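Budgeting for a two-arm packing bench

The purchase price of an arm is the figure that gets a board's attention, and it is usually the easiest one to obtain. The rest of the budget takes longer. When Undton, which ships tools and stationery to trade counters, began planning a bench for mixed small items, the first draft of its equipment list had 14 lines. The version that went out to suppliers in August had 3 pages.

Most of the additions concerned the end of the arm. A basket order may contain a screwdriver, a tape measure and a barcode scanner, and these have little in common as shapes. Handles are long and round, cases are squat, and straps catch. A buyer should list the real stock, with its loops and lanyards, and ask each supplier to quote against that list.

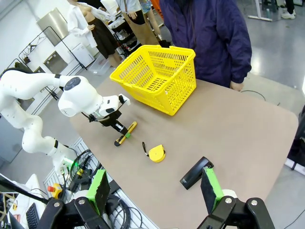 Mixed hand tools and a yellow basket on the bench, with a gripper lowered over the screwdriver.

Gostov and Alhassan both quoted for the Undton bench. Gostov priced the grippers as part of the arm. Alhassan priced them separately, with finger pads as a consumable at 1,527 a year for the pair of arms. On the first page Alhassan looked dearer. Once replacement pads were added to the Gostov quote, the gap closed to very little. Any comparison should be made over the same service period and with the same wearing parts included.

Floor space is the next item. The reach given on a data sheet describes the arm, and it leaves out the table, the controller, the cable runs and the place where a person works. Measure the table first. A large top with rounded corners is easier to walk past, but the far edge may be outside comfortable reach, and the basket often ends up there. 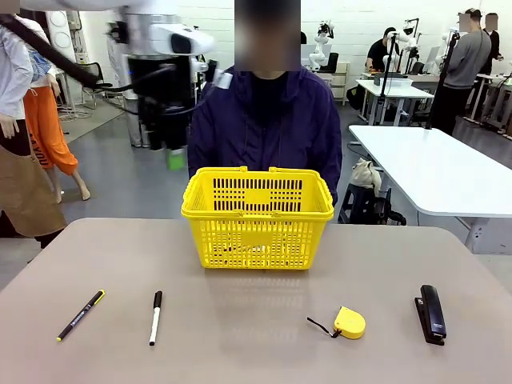
Thin items need their own line in the trial plan. Pens and markers offer very little height for a gripper to close on, and a worn table surface makes this worse. Undton asked for 2 trial periods, one with stock set out by hand in known positions and one with positions changed between runs. The second is the more useful for costing, as it shows how much staff time the bench will still require.

That time belongs in the budget as an hourly cost. Pendon, a smaller packer that bought in the spring, left it out and had to move money from its maintenance allowance within the first quarter.

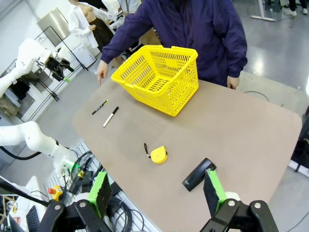
Emergency stops, cable management and a keyboard position within reach of the operator are cheap when specified at the start. Fitted later, they mean a site visit and a day without the bench. Ask for them on the drawing, and ask who pays if the drawing is wrong.

Undton has yet to place its order. The remaining question is whether spare grippers will be held on site or at the supplier's depot, and both firms have been asked to price each option.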